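Standing surety for a friend at Gretbridge court, what do I need?

My friend's hearing is in April and I've been asked to offer 300 pounds as surety. Do I hand it over on the day? 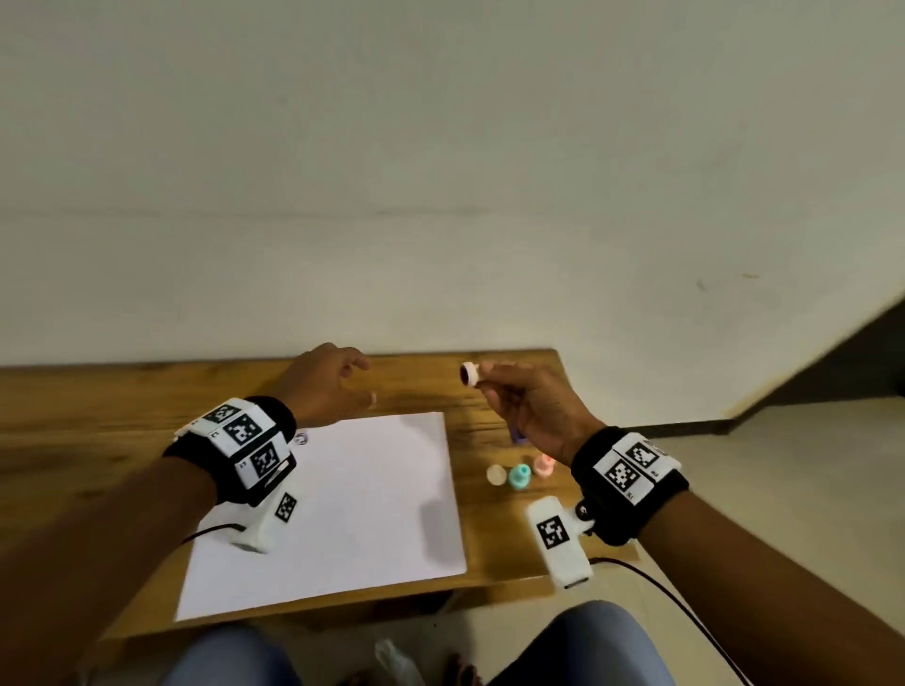

Natália Ďurica: Good on you for helping! You normally don't pay up front, you promise the sum and can lose it if your friend doesn't turn up. Bring ID and recent bank statements. I laid all mine out on a wooden table the night before and it really calmed me down!

Ask the solicitor which form they want, too.
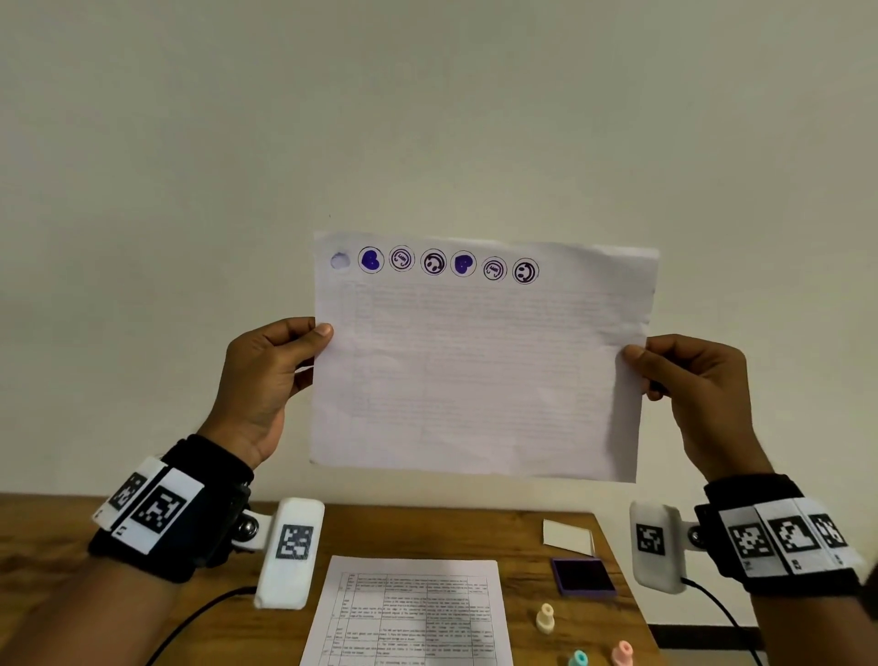
The usher will tell you where to wait, so get there early. Mine was only 100 pounds and they still checked every statement.

Diekmann: depends on the court. Ernport was quick

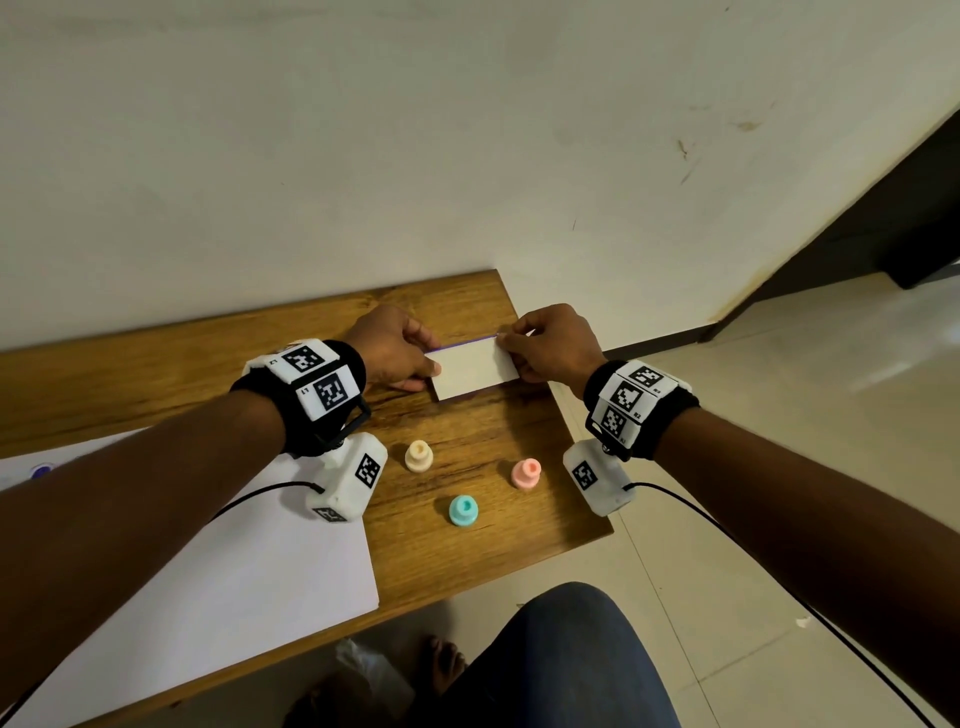
Paper on the table, by the wall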